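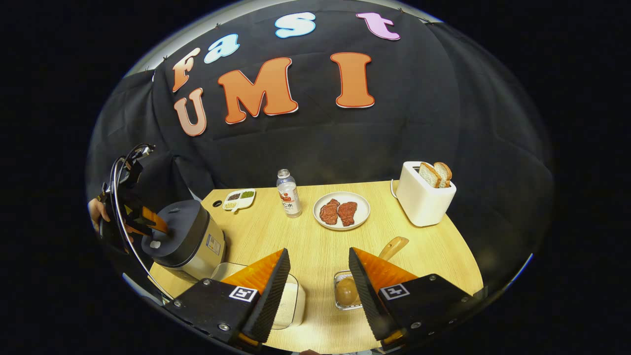
Reading time: 5 minutes

Setting Up a Cooking Table Against a Dark Backdrop
Project report, Interior and Display Studies, second term
Nighat Swati and Sebastian Grecu

1. Purpose

Our project was to set up a small cooking table so that everything needed for a simple rice meal could be seen and reached by a person standing at the front. The table also had to look presentable from the visitor side of the room at Mistesa, where the course shares a studio with two other classes. We were given 20 hours of studio time and a budget of $52. The cooking itself was outside the brief and is not covered in this report.

2. The table and cloth

We used a wooden table with a pale finish and a curved far edge. The other choice was a dark rectangular one from the Tamari storeroom. We tried it first and found that black and dark grey items were hard to pick out on it. On the pale wood the dark lid of the rice cooker shows up clearly, and so does the brown of anything put down in a glass dish.

The curve caused more work than we expected. Most of our early sketches were done on squared paper and assumed a straight back edge. When we moved to the real table, items that we had drawn in a neat back row had to follow the arc or come forward. Sebastian redrew the plan on brown paper cut to the shape of the top, and we worked from that for the rest of the term.

The backdrop is black fabric. It hangs behind the table and comes down past the edge. We considered a grey cloth and a white one. White made the clear containers almost disappear when we stood at the visitor side. Black was better for the containers, but it shows every fold. We did not iron it before the final set-up and the wrinkles are easy to see. Our supervisor marked us down for this and we agree with the mark.

3. Lettering

The words on the cloth are "Fast UMI", set in two rows. The letters are cut out separately and pinned on. "Fast" is on top in orange, light blue and pink, with only the first letter as a capital, and "UMI" is below it in capitals, in peach and orange. The capitals have a thin white and red border, and this helps their edges stay sharp against the cloth from a distance.

Pinning took most of one afternoon. We wanted the top row to be level and could not get it level, as the fabric pulled down wherever a pin went in. In the end the letters of the top row were staggered to go with the curve of the cloth. We think this suits the curved table. The large M and the tall I carry the bottom row well, although the I is a bit heavier than we would like.

If we did the lettering again we would lay the cloth flat on the floor, pin everything there and hang it afterward. We would also test the light blue under the studio lamps before cutting.

4. Placing the items

We sorted the items by how often a person would need to touch them.

The rice cooker went on the left. It has a brushed silver body, a dark grey lid and a small white label on the front. It is the bulkiest thing in our plan and gets handled least once it is set going. We first had it in the centre, where it blocked the view of everything behind it. Moving it to the side opened up the middle of the table.

The clear rectangular container went near the front on the left. The contents are white and granular, so the level can be read through the side without lifting it. We had an opaque tub in the first version and people in our class kept picking it up to look inside.

The small clear glass dish is close to the middle, slightly to the right. We chose a dish for the round item because it rolled when placed straight on the wood. A plate with a flat rim did not hold it well either.

The spatula has a light wooden handle and is on the right, with the handle angled upward toward the back. Nighat is left-handed and would have preferred it on the other side. We tested both positions with classmates and kept it on the right, as most of them reached that way without thinking. The wood of the handle is close to the colour of the table, and a darker handle would be easier to find.

5. Testing

Classmates stood at the front and were asked to point to an item when we called its name. We then asked them to reach for it. We did not time them with any precision and are not reporting times. The notes below are from our log.

First layout, cooker in the centre: people leaned sideways to look past it. The dish was missed more than once.

Second layout, cooker on the left and container at the back: the view was better, but the container was a long reach for shorter people and one sleeve caught on the cooker lid.

Third layout, container moved forward: no one leaned. This is the layout we kept.

From the visitor side the main comment was about the letters. People read them before they looked at the table. One person said the colours made it look like a classroom for younger children. Others liked them. We left them as they were.

6. Costs

Most items were borrowed from the studio cupboard or from home. The money went on coloured sheet, pins and the black cloth. The cloth was an offcut from Cuervo and was the largest single expense. We stayed within the $52.

7. Remaining problems

The cloth needs steaming. The container should have a lid if the table is going to stand overnight. We also did not look at where the power cord for the cooker should run, and this should have been in the plan from the beginning. The brown paper template is rolled up in the drawer marked Uvumside for the next group, with the three layouts drawn on it in different colours of pencil.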